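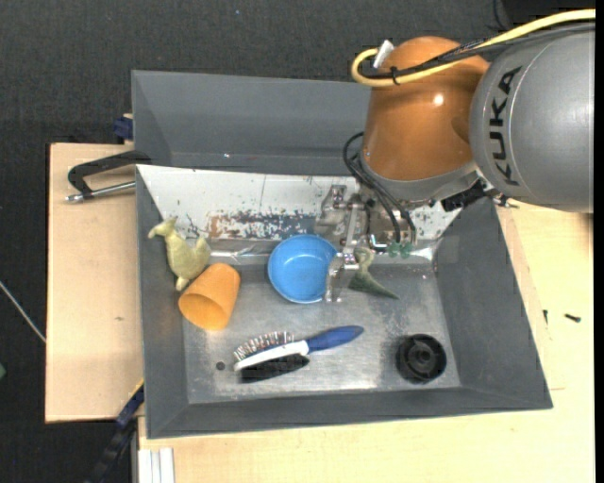
Núm. 111 · Página 3

Kosard, reloj digital de ajedrez

3 de octubre de 2022

El Kosard es un reloj digital de gama media pensado para clubes y para quien juega partidas lentas en casa. Lo vende la tienda Kenen en dos colores, negro y verde oscuro. Lo hemos usado durante cuatro semanas en las partidas del club de Zuvville, con ritmos que iban de tres minutos a hora y media.

El cuerpo es de plástico y pesa 595 gramos con las pilas puestas. No se desliza al golpearlo, ni siquiera en los apuros de tiempo. La palanca es única, de balancín, y tiene un recorrido corto. Suena poco. Los jugadores que venían de un reloj con dos botones tardaron un par de partidas en dejar de pulsar con demasiada fuerza.

Las cifras se leen bien de frente y desde la silla del árbitro. De lado, con luz de fluorescente, pierden contraste. La pantalla no tiene iluminación propia.

Trae veinte ritmos de fábrica, entre ellos los de incremento Fischer y el retardo Bronstein. Para programar uno propio hay que mantener pulsada la tecla central y avanzar cifra a cifra. Si uno se equivoca en los segundos, toca volver al principio, y el manual lo explica mal: la traducción confunde «incremento» con «prórroga» en la página de los controles dobles. Se guardan cinco ritmos personalizados, que siguen en memoria al cambiar las pilas.

Corregir el tiempo a mitad de partida, después de una jugada ilegal por ejemplo, lleva unos diez segundos con algo de práctica. El contador de jugadas se consulta sin parar el reloj.

Comparado con el Saarinen que ya teníamos, el Kosard es más estable y más silencioso, pero su menú es peor. El Saarinen avisa además con un pitido al entrar en el último minuto; en el Kosard el aviso solo existe para el final del tiempo.

A favor: peso, palanca, memoria de ritmos.
En contra: menú de programación, contraste lateral, manual.

Funciona con dos pilas AA, no incluidas. Referencia en Kenen: 2744. La funda se vende aparte.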